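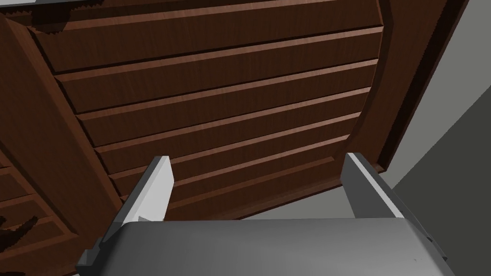 Cell technician, Rebelo cell (part time, fixed term)
Prinow, Corkeck workshop
Last updated: October

We need someone to look after one robot cell. It has one arm, one two-finger gripper, a camera at the wrist and a set of kitchen furniture that the arm is supposed to open, close and turn. There is also a simulated copy of the whole thing, which is meant to match the real one and often doesn't. The job covers both, and the space between them is where most of your week will go.

The cell is called Rebelo. It belongs to a project called Skerkisska, and if you have read the Skerkisska project page you will have come away thinking the arm can more or less run a kitchen. Please put that to one side before applying. On a good day it opens a drawer and turns a knob. We would like somebody who can tell us, in writing and without being polite about it, why a bad day was bad.

The post is 18 hours a week for 50 weeks. We have been asked whether it will be extended. We don't know, and anyone who tells you otherwise at interview is guessing.

What the work is

Mornings start with the cell. You bring the arm up, home it, check the fingers close square, check the emergency stop with your own hand on it, and write down what you found. The checklist is two pages long. The last person in the post thought one page of it was useless, and was probably right, but never said which page. Part of your first month is to find out and cross it through.

After that it depends. Finger pads wear and have to be changed. The cable at the wrist has a habit of working its way out of its clip and then catching on whatever the arm reaches under. Drawer runners need cleaning. Screws in the furniture come loose because the arm pulls harder and less straight than a person does, and a loose drawer front will make a perfectly good grasp look like a failed one in the results. We had a set of 300 drawer pulls that looked like a steady decline in the software. When we went back through them, 197 had been done with the handle loose. The software was blamed in two meetings before anybody touched the handle.

You would be expected to touch the handle first.

The simulated cell

The other part of the post is the rendered version. It has dark wooden cabinet fronts, pale grey panels and white knobs, and a gripper that is supposed to have the same reach and opening as ours. People who work only in simulation tend to trust it. People who work only on the real cell tend to ignore it. We want someone who does neither and will go and measure.

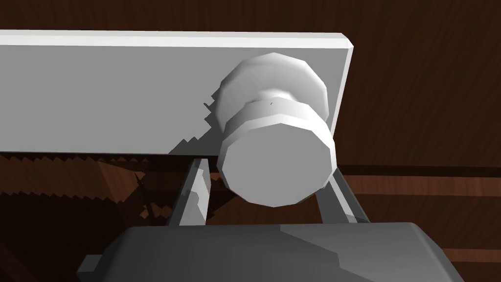 Simulated cell: gripper fingers on either side of the white knob.

A view like that one is easy to believe. The fingers look well placed, the knob looks like a knob, and from there it is a short step to a chart with a rising line on it. Look at the knob again. It is made of flat faces, with a rim that is a run of short straight pieces, and it is fair to ask what happens at the corners when a finger closes on them. A real round knob has no corners. Does the fingertip settle on a flat in simulation and slide on the curve in the workshop? Does the model allow for the worn pad, or for the new one we fitted in place of it? You may find it makes no difference at all. We would be glad to know that too, provided it comes with measurements.

The same goes for shadow. In the rendered cell it comes out dark and hard, with jagged edges in places, and it falls over the panel and over the gripper itself. Our workshop has overhead tubes and one window. Several people have said confidently that this doesn't matter to the camera software, and none of them has tested it. We would like it tested.

In practice the simulation side of the job means:

Measuring the real gripper (opening, finger length, the set of the wrist) and comparing the figures with the model file.

Measuring knobs, drawer fronts and gaps, and doing it again after each repair. A repaired drawer hardly ever goes back exactly where it was.

Running the same reach in both cells and keeping the two logs next to each other, with the failures left in.

Telling the modelling team when their cell is wrong, and telling the workshop when ours is. You should expect to be argued with by both.

You will not be asked to write the control software. You will need to read a settings file, change one value in it, and change it back.

Who might suit it

Somebody who has kept a machine running that other people depended on. It need not be a robot. We would be just as interested in a person who has looked after packing lines, lifts, looms, printing presses or hospital beds. If you have set up an arm before, tell us which parts of the setup you didn't believe and how you checked them.

You need to be comfortable with hand tools, calipers, a multimeter and a spreadsheet. You need to be able to work at floor level, as the lower drawers are low and the arm has to get under them. If that is a difficulty, say so and we'll talk about raising the bench, which ought to have been done already.

We are less keen on applications that talk at length about a passion for the future of automation. We've read a great many. A paragraph on a fault you got wrong the first time would do you far more good.

No degree is asked for. An earlier version of this advert did ask for one, and when we tried to work out what it was for we couldn't, so it has gone.

What you would walk into

The cell is in fair order. The arm itself is sound. The gripper has been apart twice and went back together properly the second time. There is a box of spare pads and a smaller box of screws which doesn't match the parts list. The guard door switch works, though the door has to be lifted slightly to shut, and we'd want that put right in your first fortnight, before anything cleverer.

The log book is the weak spot. It has whole weeks reading "ran fine", including one when we know the wrist camera was unplugged for a full afternoon. Whoever takes the post will be keeping a better book than that, and will have our backing when it slows things down. We say this knowing that every workshop says it. Ask at interview what happened the last time somebody stopped the cell, and judge by the answer you get.

You would report to Chiamaka Ugwu, who runs the Corkeck workshop and has the final say on whether the cell is fit to run. The modelling team has no say in that. It has been tried the other way.

Hours and place

All the work on the real cell is at Corkeck, on site. Comparing logs and checking model files can be done from home once you know the cell, though in the first two months we'd want you in the building. Hours are fairly free outside the start-up check, which has to be finished by 9.30. There is no night work. The cell doesn't run unattended, whatever the project page suggests about round-the-clock trials.

Pay is on the Prinow workshop technician scale and the starting point depends on experience. We will tell you the figure before you come to interview, so that you don't waste a morning on us.

How to apply

Send a letter of no more than two pages and a plain list of the jobs you have done. In the letter, please answer this: a gripper closes on a knob in simulation every time, and on the real knob it slips on some tries and holds on others. What do you look at first, what do you look at second, and what would make you stop and leave it alone until you had asked someone? We have no single right answer in mind.

People we shortlist will spend an hour with the cell, switched off for the first part, and will be asked to find what is wrong with it. There will be something wrong with it. We may not have put it there.

Letters go to Chiamaka Ugwu at the Corkeck workshop, by post or through the Prinow jobs desk. Everybody gets a reply. If you want to see the cell before deciding whether to apply, ask her and she'll find you a time.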